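How to put up a coat stand beside a washstand, and keep both of them tidy

Stiltau Home Pages > Entrance and washroom > Small jobs

Many houses have one room where people come in, hang up the jacket and wash the hands at once. It is a practical room but it becomes messy very fast. In this guide I explain how to place and assemble a free-standing coat stand near a washstand, and how to hang the things on it so that it does not fall over.

You need one free afternoon hour and no special skills.

What you need

A coat stand with a central pole and hooks at the top
A 6 mm hex key (in most cases it lies in the box)
A measuring tape and a pencil
Masking tape
Felt pads for the base, if your floor is of wood
A dry cloth

Step 1. Find the place

Do not begin with the box. Begin with the floor. Measure the widest part of the stand, and please notice that on many models this is the top and not the base. Ours, the Jadex, is 520 mm wide over the hooks. With winter coats it becomes much wider than this, so I add 200 mm on every side.

Mark the circle on the floor with masking tape and leave it there until the evening. Walk through the room as you always do. Open the door fully, open the doors of the washstand, let the blind down and pull it up again. If you step on the tape, the place is wrong.

Near a window is a good place in my opinion. Damp jackets get some air there. Only be careful that the hooks do not touch the blind. It is also better not to stand directly above a radiator, the bottom of a long coat will hang too near to it.

Step 2. Keep a distance from the basin

Water goes further than one thinks. When children wash their hands, the drops arrive on the floor well in front of the cabinet. Place the stand so far away that a sleeve cannot reach the edge of the worktop. I hold out one arm from the pole, and if I can touch the basin, I move the stand again.

Step 3. Assemble the pole

Lay all parts on a blanket. Screw the pole sections together by hand first and do not use force. If the thread is stuck after one turn, unscrew it and start again, it went in crooked.

Then fix the base with the hex key. Make every screw half tight, one after the other, and only after this make them fully tight. If you tighten the first screw completely, the last one will often not find its hole.

Put the hooks on at the end. Turn them so that they point in all directions evenly. Wipe the pole with the dry cloth, on a dark surface one sees every finger.

Step 4. Test it before you hang the coats

Push the pole lightly at shoulder height. It may move a little but it must come back. If it rocks from one leg to the other, the floor is not even. Stick 2 felt pads on top of each other under the short side and try once more.

If it still rocks, turn the whole stand by a quarter. In our hall in Stistivport, where the tiles are old, this was enough and I did not need to cut anything.

Step 5. Hang things in the right order

The heaviest coat comes first, and the next heavy one goes on the opposite side. Light things come after. Caps and scarves can take the hooks between the coats. A cap hangs best by the strap at the back or by its edge. Do not press it over the end of the hook, it gets a bump in the cloth which does not go away.

Bags with books inside should not hang there at all. Put them on the floor or on a wall hook with a proper plug.

A second, smaller rack is useful when there are more than three persons in the house. A thin pole with short pegs needs very little space and it is enough for dog leads, umbrellas and a light cardigan.

Step 6. Clear the washstand

Now look at the worktop. What must stay? For us it is the soap and the hand cream, and both have their place in the back corner against the wall. Everything else goes in the cabinet below. Gloves and keys should not lie near the basin, give them a small tray somewhere else.

On a dark worktop dry the area under the bottles every few days. Chalky water leaves white rings, and old rings need vinegar and patience. With natural stone do not use vinegar, take only warm water and a soft cloth.
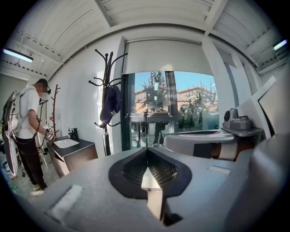 Text: the Stiltau Home Pages desk, Stistivport
Updated in December

A knob on the end of every hook is worth looking for when you buy. It is kinder to the loop of a coat than a sharp end, and a cap can stay on one of the middle hooks without slipping. Check the screws in the base again after the first month, and once more when the heavy coats come out.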